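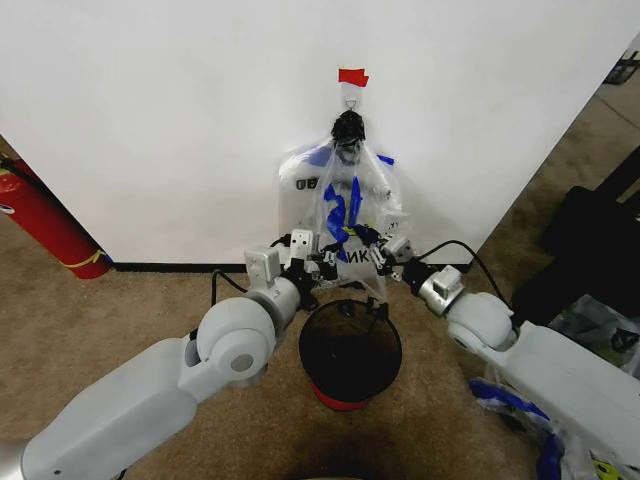 Bag station, both grippers at the bottom of the hanging bag, bin underneath.

June 6, 2026. Cernau cell, notes by F. Masson

Spent the morning on the right arm. It had been closing late again, which in February we blamed on the software, then on the carpet, then on each other. The culprit was a finger linkage screw that had backed out by a turn and a half. Tightened, dab of threadlocker, paint mark across the head so the next person can see it move. Checked the left gripper while I was down there. Its screws were fine, so I left well alone.

Re-zeroed both wrists, then redid the touch-off on the wall hook. The old value was 11 mm out to the right. I have no theory I would put my name to. The red tape above the hook stays where it is, please. It's ugly and I use it to line things up.

Cables: the loop at the right wrist still arcs up and over when the arm reaches in. No wear on the jacket that I can find. Giron want it clipped shorter. I clipped it shorter once and spent an afternoon with a stalled wrist, so Giron can come and clip it themselves.

Ran 87 cycles after lunch at half speed. 2 missed grips, both on the left, naturally, the side I'd declared healthy.

To do:
Left fingertip pads, order from Gramley
Grease due at 1000 hours, some way off yet
Bag heap on the right, clear it before the arm finds it
Ask Dramani for the spare wrist cable back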